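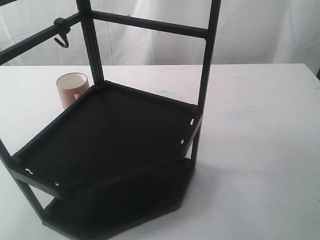
Mar 21, 2020

My spring cleaning started with one drawer and now it has eaten the whole kitchen. I moved to Hasgate nine years ago with 2 suitcases, and I don't understand where all these things came from.

My neighbour Zakhar has a rule: if you did not use it in one year, it goes. I tried. The fondue set went, also the tea towels from my old job in Eltimska. But then I found my grandmother's recipe cards, 30 of them, half in a handwriting I can hardly read, and I sat on the floor until it was dark.
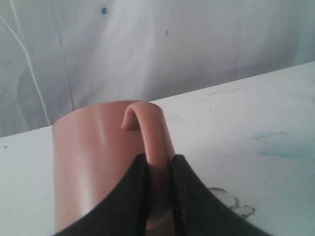

So the rule does not work for paper. I decided to copy the cards into a notebook, one every evening – first the plum dumplings, because I still remember the taste. She writes "flour, enough" and nothing more. How much is enough? I will try in April, when I have the kitchen back.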